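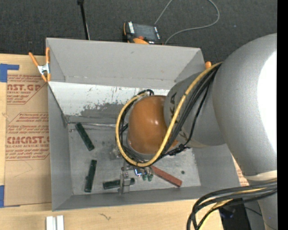

How do you store wooden toy blocks so they don't end up all over the house? In one open bin, low sides, no lid, parked where the kid plays.

I know, I know, you wanted a system. I had a system! Last September I bought the Jevent drawer tower with the little label windows and sorted everything by color AND shape. It took me a whole evening and it lasted 3 days.

What I learned is that a lid is a wall to a four year old. If the lid is on, the blocks go next to the box. If the lid is off, the lid becomes a boat and the blocks go in the boat.

So now we have plain open bins. Ours are the Promer ones, the shallow size. Deep bins look great at the store but everything good sinks to the bottom and then the whole thing gets dumped on the rug to find one arch.

Shallow also means you can see what's missing without digging. Big win at 9 pm when someone can't sleep without the long green one.

Somebody asked about color sorting - I gave up on it, mostly. The greens get their own bin now since they're the "trees" and apparently trees can't live with the other blocks. Everything else is mixed.

Wipe the bin out before you refill it. I found raisins in ours. Old raisins.

Also put the bin up on a table if you can, at least while you're cleaning up. My back is so much happier when I'm not crawling around on the carpet, and the kid thinks tossing blocks up into it is a game (soft tosses, we've discussed this).

Cost me 30 bucks for the set, and the drawer tower is going on the Arriaga street swap page this weekend if anyone local wants it. One label window is cracked, the rest is fine.

Oh and for the person with the Zornum magnet tiles - same idea, but stand them on edge like records. Flat stacks stick together and then you're prying them apart with a butter knife before coffee.

Next up is the puzzle shelf. Pray for me, there are pieces from at least two farms in one box.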